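How Do You Shop for a Robot Arm?

By Elsa Honkanen, for the Bodetholm Young Makers pages

Have you ever saved up for something really big? Maybe it was a bike, or a telescope, and you put your birthday money in a jar and kept taking it out again to see how much there was. Grown-ups who work with robots do something very much like that, only their jar is called a budget, and the list of things they want is usually a lot longer than the jar is deep!

A budget is a plan for money. You write down what you need, what each thing costs, and how much you have, and then you see whether the numbers get along. Let's follow along as a robot lab makes one.

Start with the job

The first question has nothing to do with money. It is simply this: what do we want the robot to do? An arm that lifts car doors has to be big and strong, and it costs a great deal. An arm that picks up a wooden cube small enough to hide in your fist can be much gentler and lighter. If you buy the car-door arm to move little cubes, you have spent your whole jar on muscles you will never use.

So the planners write the job down in plain words. "Pick up a small cube and put it where we say." It sounds so easy, because you could do it with your eyes half shut, but a robot needs plenty of practice and the right tools to practice with.

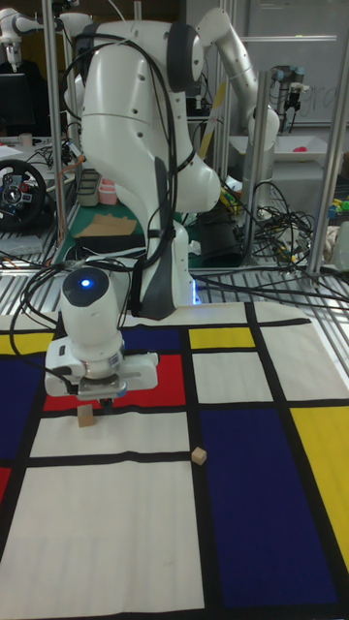 Getting close! The two dark fingers are right over a little wooden cube.

Now count the parts (there are more than you think)

When you look at a robot arm in a catalog, you might think the price on the page is the whole price. I thought so too, when I was starting out. Then my friend Lucero Chávez, who has planned more labs than I have had birthday cakes, gave me a shopping list as long as my sleeve. Part of it went like this.

The arm. It bends at its joints, a bit like you bend at the shoulder, elbow and wrist.

The gripper. This is the robot's hand, and it is very often sold separately! An arm without a gripper can point at a cube all day long and never pick it up. Some grippers have two fingers, some have three, and some use suction like the foot of a gecko toy on a window. For cubes, two fingers do nicely.

The cables. Electricity and messages have to reach the arm and the hand, and the cables need enough slack to follow along when everything moves. If they are too short, they tug. If they are too long and flop about, they get in the way, so straps and ties go on the list as well.

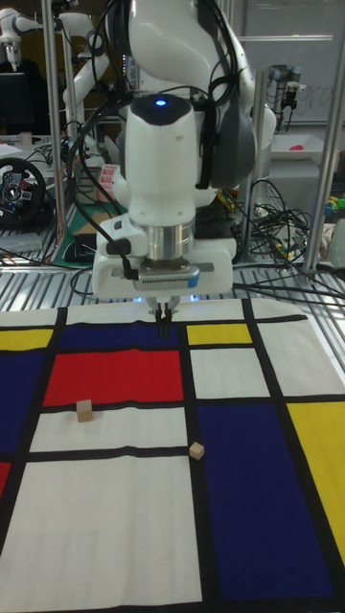 The frame and the table

An arm needs something solid to stand on. Think about writing your name on a wobbly desk, and how the letters come out looking like worms. Metal posts and rails make a good sturdy frame, and they also show people where the robot's space begins, so everyone knows where not to put their elbows.

The small, cheap, wonderful things

My favorite part of any budget is the bottom, where the little things live. Wooden cubes cost next to nothing. A printed mat with bright rectangles costs a little more, and it is terribly handy, as you can say "put the cube on the blue" and everybody knows where you mean. You might even recognize the style, with its thick black lines and blocks of red, yellow and blue. A painter named Piet Mondrian made pictures like that, long before there were robots to practice on them. 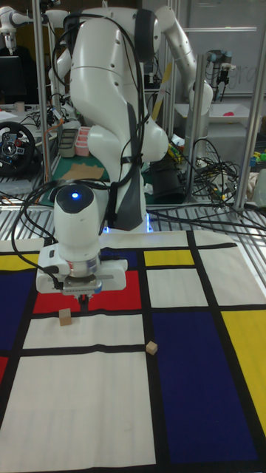 Two cubes and one colorful mat: the least expensive part of the shopping list.

Let's try the math

Imagine your class has 1,091 tokens to spend at the Hidetti Robot Shop, which is a pretend shop I made up for this page. A small arm costs 240 tokens. The gripper, frame and cables come as a set for 270 tokens. Add those together and you get 510 tokens for one robot that is ready to work.

Could you buy two? Two robots cost 1,020 tokens, which leaves you with 71. Could you buy 3? That would be 1,530 tokens, so no, not this time.

Now here comes the hard part. Would you buy two robots and have 71 tokens left for cubes, mats and mending? Or would you buy one, and save 581 for the day a finger snaps or a cable wears through? Lucero would buy one. I would be very tempted by two. Talk it over at your table and see who agrees with whom.

Your turn

Choose a job for a robot in your own home, such as sorting socks or watering a plant. Write the job down in one sentence. Then make a list of every part it would need, right down to the smallest, and put a star next to anything you already have.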